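Okow releases Uter 2 stock control software for small warehouses

New version adds batch tracking, offline counting and a revised reorder calculation

Okow has released Uter 2, the second major version of its stock control software for small and medium-sized warehouses. The release is available from January to all customers with a current licence. It replaces version 1, which will receive security fixes only.

Uter 2 stores stock records in a single table of movements. Each receipt, transfer, pick and adjustment is written as a separate line, and the balance for any item is worked out from those lines. In version 1 the balance was held as its own figure and could drift from the movement history if a handheld lost its connection during a transfer. Existing records are converted during installation, and a list of any mismatched balances is produced for review before the new version goes live.

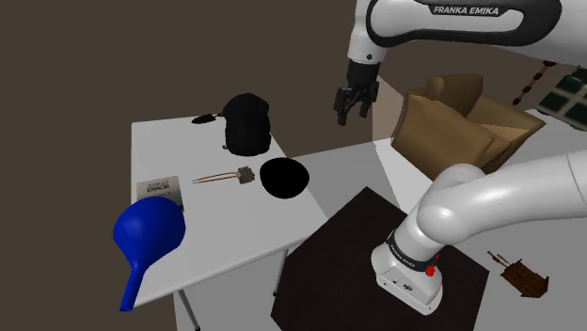
Open cardboard box beside a dark table, simulated view.

Batch tracking

Batch and expiry data can now be recorded against any item. Picking rules may be set to oldest batch first, earliest expiry first or manual choice, and can differ between items in the same warehouse. A batch can be placed on hold from the item screen. Held stock stays in the count but is left out of the quantity available for sale.

Offline counting

Handheld units can hold a count list of up to 3000 lines without a network connection. Counts are sent when the unit is next in range. If stock has moved since the list was issued, the line is flagged and the movements are shown beside the counted figure. Lists can be split by aisle, by supplier or by date of last count.

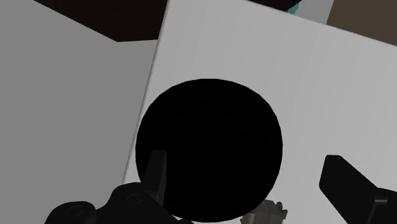 Black circular form against a pale grey panel, simulated view.

Reorder calculation

Reorder points were previously set by hand. Uter 2 can suggest a reorder point from past demand, supplier lead time and a service level chosen by the user. At least 30 days of movement history are needed before a suggestion is shown. Suggestions are not applied until a user accepts them, and items with irregular demand can be excluded.

Purchase orders raised from a suggestion carry a reference to the figures used, so that the order can be checked later against the demand recorded at the time.
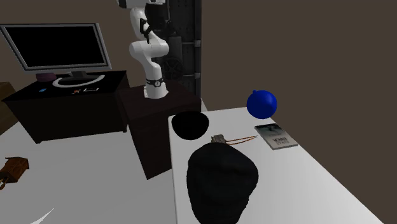

Availability and support

Uter 2 is supplied by Okow directly and through its distributor, Disteck. Disteck will also provide installation and data conversion for sites with more than 100 storage locations. Smaller sites can carry out the conversion with the supplied tool. A full backup should be taken first, and all handhelds should be signed out until the conversion report has been closed.

The accounts link for Tăng has been updated and must be installed at the same time as the main program. Earlier versions of the link will not connect to Uter 2.

Licence terms are unchanged. Printed and on-screen manuals are available in English.

Notes to editors

Okow develops stock control and order handling software for warehouses. Disteck distributes business software and handheld equipment.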